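Small wire baskets and shelves on a rail: what goes where?
Posted in Kitchen & Craft Storage
874 views

I finally have a little work nook of my own and I am so excited about it! It's a corner with pale lavender walls, and there are aluminum rails running along both sides, so I can hang things instead of piling them up. I mostly mix paste and icing in small batches, and I cut and wrap little boxes when I'm done.

So far I have one small white wire basket, one long white wire shelf with dividers, a teal tub, and a lime green tray with holes in the back. What I don't have is a system. My long yellow spatula never has a home, I keep finding paper scraps on the gray surface, and small boxes end up lying wherever I put them down. The shelf is lovely but things lean and slide between the dividers. How would you set this up? I'd like to spend under $30 if I buy anything else.

Posted by pladano_nook in March

Bustonard

Oh, I love a rail setup! You've got the best part done already.

My first thought is to stop storing the spatula flat. A long one takes up a silly amount of room lying down, and standing up it needs hardly any. Get a tall cup or a narrow jar with some weight to it, drop the spatula in handle down, and keep the cup at the front where your hand goes first. I did this with mine and I use it twice as often now (it scrapes the last of everything out of a bowl, I'm a bit obsessed).

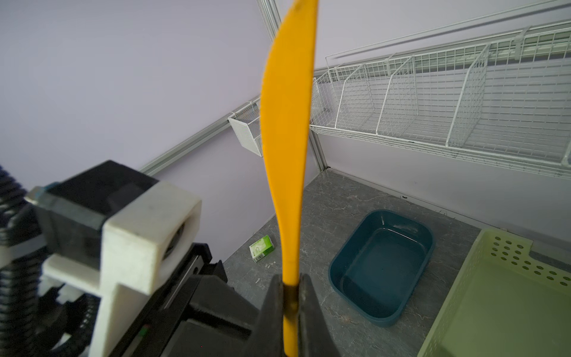

Yellow spatula held upright, with the divided shelf on the right and the tub below it.

For the shelf, give each section one kind of thing and stick to it. I do wrapping in one, piping tips in the next, and labels in the last. If things lean, cut a strip of stiff card to the width of the section and lay it over the wires. It makes a flat bottom and you can wipe it or swap it out. Check the clips too. Give each one a wiggle before you load the shelf up, and if you feel any play, take everything off and push the clip back on the rail until it's snug. Mine hold fine, but I never put jars up there.

Then the tub. Please don't fill it! I know an empty tub is begging for stuff. Keep it empty as your landing spot while you work, so dirty tools and half-open packages all go in there, and then you carry the whole thing to the sink when you finish. It changed my evenings.

One more tip for the small basket: hang it low enough that you can see into it. Mine was up at eye level at first and I lost a whole bag of 200 twist ties in there for a month.

Ansari

scraps: keep a damp cloth folded in the corner and wipe toward you, not away. marbled patterns hide white bits really well so go over it twice. thats all i do

Nillance

Agree with nearly everything Bustonard said, especially the empty tub! I'd do the tray differently from most people though. The holes in the raised back are great for threading twine or hanging S hooks, so I'd use that side for measuring spoons and keep the flat part for whatever I'm making that day. Check that your hooks fit before you buy a pack. I bought the wrong size and they're still in a drawer.

For small boxes, stand them on end in a row like books. I fit so many more that way, and you can read the sides without picking each one up. Have fun with it, and please post again once you've moved things around!

Was this page helpful? 170 people said yes.
More in Kitchen & Craft Storage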